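Notes on the caddy set, March

The count for the caddy task stands at 251 episodes that I would train on. The target is 454, a number Girish Lodhi picked by looking at where the last task stopped improving. I have no better argument for a different one, so 454 it is.

Setup: one hand-held gripper, camera on the tool, wooden tabletop, no arm. Each episode starts with the fingers open over bare table and ends when the caddy has been gripped, moved and released. I trim nothing at the start. The policy needs to see the approach, including the slow ones.
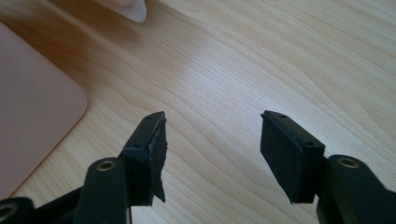 Grain and daylight are the two things I worry about in the tracking. Long smooth stretches of table give the visual odometry very little to hold, and a bright side can wash out what texture there is. My check is crude. I replay the trajectory, compare start and end height above the table, and reject anything that drifts. The limit lives in a config file called laker.yaml, after the machine it was first written on.

Pads are the other variable. Foam tears, and a torn edge changes both the grip and the look of the fingertip. I log pad condition per batch as a free text field. Sushil Tripathi wants it as a number from zero to five. He is probably right, but I would have to go back and relabel.

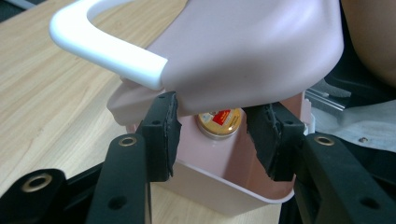
Gripping the lower compartment by its side walls is one of two strategies in the set. The other is the handle. I keep them under separate labels for now, as averaging the two would put the fingers somewhere between a wall and a handle. Contents vary too: empty, or with a jar inside.

Storage is fine. Frames go to disk in chunks of 2000, and the last chunk from this batch closed at 1995, so five are missing. I haven't found them yet. The writer may be dropping frames at shutdown. Next job is to add a flush before exit and run the short test again.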